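Protokoll der Hausbesprechung, Pension Pemel
Zuletzt aktualisiert: 2.8.24

Dabei waren Nasrin Parsa, Dae-han Pyo, die beiden vom Empfang und ich. Ich schreibe wieder mit, also beschwert euch bei mir, wenn etwas fehlt!

Erster Punkt war das Frühstück. Dae-han möchte im September eine halbe Stunde früher öffnen, weil die Wandergruppen um sieben schon mit Rucksack im Flur stehen. Ich war erst dagegen (ich bin ja diejenige, die dann die Eier kocht), hab mich aber überreden lassen. Wir probieren es nur unter der Woche, am Wochenende bleibt alles wie gehabt. Brot und Brötchen kommen weiter von Mousavi, die Lieferzeit klärt Dae-han.

Dann die Zimmer zum Hof. Nasrin hat drei Angebote für neue Vorhänge eingeholt, und das von Zirevora liegt bei 2.000 Euro inklusive Aufhängen. Mir gefällt der graue Stoff besser, Nasrin der grüne – wir haben eine Weile hin und her geredet und am Ende den grünen genommen. Zimmer 11 kommt zuerst dran, dort scheint morgens die Laterne vom Nachbarn direkt aufs Kissen.
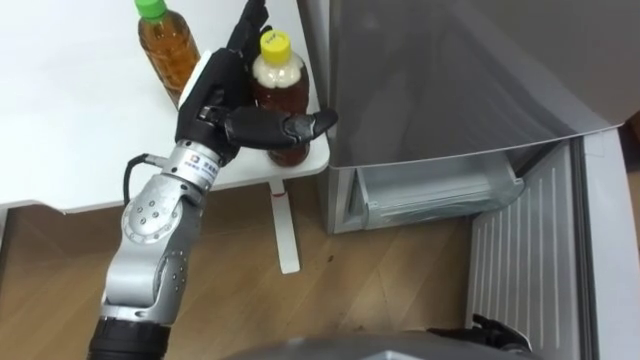 Beim Buchungsprogramm Bakside gab es wieder doppelte Reservierungen, diesmal zwei Familien für dasselbe Dreibettzimmer. Der Empfang hat das prima gelöst, danke nochmal! Bis der Fehler behoben ist, führen wir das Papierbuch parallel. Bitte wirklich jede telefonische Anfrage eintragen, auch die halbgaren. Nasrin ruft am Montag beim Support an und lässt sich diesmal einen Namen geben.

Haustiere: Hunde bleiben erlaubt, im Frühstücksraum aber nicht. Über die Gebühr haben wir uns nicht geeinigt, das nehmen wir beim nächsten Mal wieder auf. Ich finde ja, kleine Hunde könnten umsonst schlafen, stand damit aber ziemlich allein da.

Sonstiges: Der Fahrradschuppen braucht ein neues Schloss, ich besorge eins. Dae-han hat vom 9. an Urlaub, die Schichten hängen im Büro. Und wer den Generalschlüssel vom zweiten Stock hat – bitte zurück ans Brett.

Nächste Besprechung Anfang September, wieder nach dem Abräumen.

Kontakt: Empfang Pension Pemel | © Pension Pemel | Nach oben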